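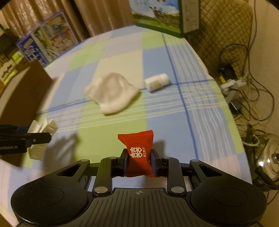

My aunts kept the wrappers and pressed them flat in their handbags, one customer wrote to us in July, and the red was exactly the red my grandmother asked for. Letters of this kind are read out at Skollavar on the first working day of each month and then kept in a folder in the packing room, where any member of staff may consult them.

About Skollavar

Skollavar wraps and supplies individually packed sweets for weddings, engagement parties and family celebrations. The greater part of our work is in red wrappers bearing the double-happiness character 囍, which is given a place at Chinese weddings and is now also requested by many couples who have one Chinese parent or grandparent. We also supply plain wrappers in white, gold and green.

The company began at a kitchen table in Nordin Street, where the first order of 224 sweets was wrapped and counted by hand over two evenings. We moved to our present premises in Irkau Yard when the table could no longer be cleared in time for supper. The packing room today has 20 places, and our largest single order so far was for 4000 pieces, delivered in boxes of mixed fruit and milk sweets.

Our wrappers

The standard wrapper is a small pillow-shaped sachet, crimped at both ends with a zigzag edge so that it can be torn by older guests and children without scissors. The 囍 is printed in white on red. Customers may add a line of small characters beside it, set vertically if they wish, and a background pattern in a darker red. We ask that all wording be sent to us in writing. A proof is returned for approval, and printing does not start until the family has agreed it – this applies to repeat orders also.

Wrappers may be ordered empty by families who prefer to fill them at home. These are supplied with one end closed, together with a printed sheet on sealing the other.

At the table

Much of the correspondence we receive concerns the table itself. Red sachets show well on a pale cloth, and a check in blue, green or white suits a family meal at home as well as a plain white cloth suits a hotel. For round tables we advise a shallow dish in the middle and two sweets at each place. Sweets should be put out last, after the cloth has been straightened and any bottles and cleaning cloths have been taken away.

Clerker boxes

Larger orders are sent in the Clerker box, our own shallow carton with a lifting tray. Each tray holds 81 sachets in a single layer, so that the crimped ends are not bent in transit. Empty boxes may be returned to us for use again, and a small allowance is made against the next order.

Visits and samples

The sample room at Irkau Yard is open by appointment. Families are welcome to bring their own tablecloth, ribbon or invitation card to compare with our reds – there are several, and they differ a good deal by daylight. Sample packs can also be posted. Please state whether nuts must be avoided.

Page last revised: Saturday, March 19, 2022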